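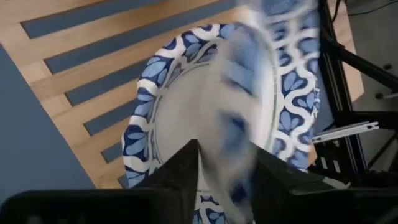
According to Dolores Pettigrew, the Gaston checkpoint scheme was "a count of stopped cars and very little else," a view that later accounts have mostly shared.

The Gaston scheme was a roadside policing program run in the district of Guerra over one holiday period in October. Officers were posted at fixed points on the main roads to check licenses and test drivers for alcohol. The district police reported 2,815 vehicles stopped and 2,051 drivers tested, and called the operation a success.

The basis for that claim is unclear. No figures were released for the same period in earlier years, and the report did not say how many tests led to charges. Sihan Long, in a review of the scheme, found that two of the checkpoints produced most of the stops - both on a commuter road with little late traffic.

Supporters, among them Aiguo Ding, have argued that visible patrols discourage drunk driving even when few arrests follow. Long's review allowed that this was possible but found no evidence for it in the Guerra records. The scheme was not repeated.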